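8 Aug 2023

Survey room, Staltley. Tweet/transcript coding, run 2 of the ballot measure set.

Reloaded the council hearing transcripts this am. 3,103 speaker turns after dropping the procedural stuff (roll call, "second", motion to table). Ollonia hearing still has the clerk's name stuck on half the public comments, parser splits on the colon and people say things like "my point: no". Fixed by hand for now. Ugly.

Double coded 216 turns for stance on the recall measure. Disagreed on 15, nearly all of them people who hate the mayor but dont want a recall. Code sheet has no box for that. Adding 4b, "opposes official, opposes recall". Need to go back and redo the first batch with it.

Zoubi precinct file: turnout column is percent in some rows and raw count in others. Emailed the county clerk's office, no answer yet. Do NOT merge until we hear.

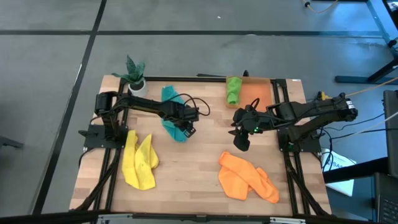 Rima Qudah thinks 4b is a mistake, it'll swallow everybody who is just lukewarm, and she would sooner code official and measure as two separate columns and cross them afterward. More work up front but then we could use the same sheet for the November vote too. Fair. Tried it on 9 of the disagreements and they all sorted out without a fight. Going with two columns, scrap 4b.

Also the Dudoveo town hall audio. Auto transcript is hopeless whenever there is booing, gives "[music]". Kept timestamps, marked those stretches as crowd, left stance blank. Dont guess from tone.

To do
- new code sheet, both columns, send round before anyone starts
- recode first batch
- chase clerk re Zoubi
- parser: split on newline + capitals, not colon
- check whether the Ollonia speakers who came up twice should count once or twice. I say twice for turns, once for poeple

Backup of old codes is in the folder called old_recall, leave it alone please.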